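**Ticket 229 — Strap task keeps stalling at the grasp step**
Opened by: Napaporn Chantharasri
Assigned to: Jyoti Garg
Project: Mutar (student manipulation club)
Status: open

Hi Jyoti, and thank you so much for offering to look at this one! We've been going in circles with it, and everybody on the team has a theory by now. The task is the same as in February: pick up the teal strap and put it in the small wooden box. The arm gets down to the table nicely, and then the planner stops with "no valid grasp" and sits there until one of us resets it.

I've restarted the Plevora controller, swapped the USB cable, and run the finger calibration again (it passed, bless it). The students also tried a folded dish towel and that went fine all afternoon, so I'm inclined to think the gripper is healthy and the trouble is in how we pick the grasp point.
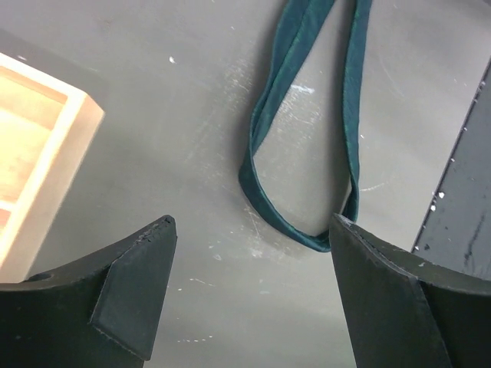
Monholm, 10/14/26

Good news, I think I can see part of it! Look at the strap in the wrist view. It's lying in a long open loop with a twist on the left side, and the bottom of the loop runs behind the tip of the right finger. Our script takes the middle of the strap's outline as the target, and with a loop like that the middle is bare gray table — so the planner is being asked to grab nothing, poor thing.

Could you please try these when you're next in the lab?

1. Pull the latest Rattanakul branch and set `target_mode` to `edge`.
2. Mask out both fingertips before the outline is computed.
3. Run 4 attempts with the strap laid in a loop, and save the log for each one.

I'd leave the box where it is for now so we only change one thing at a time.

**Reply, Jyoti Garg:** Happy to! Step 1 is done and the branch builds. The mask file in there is an old one drawn for the shorter fingers, so I'm redrawing it tonight and will run the attempts after that. Please keep the ticket open.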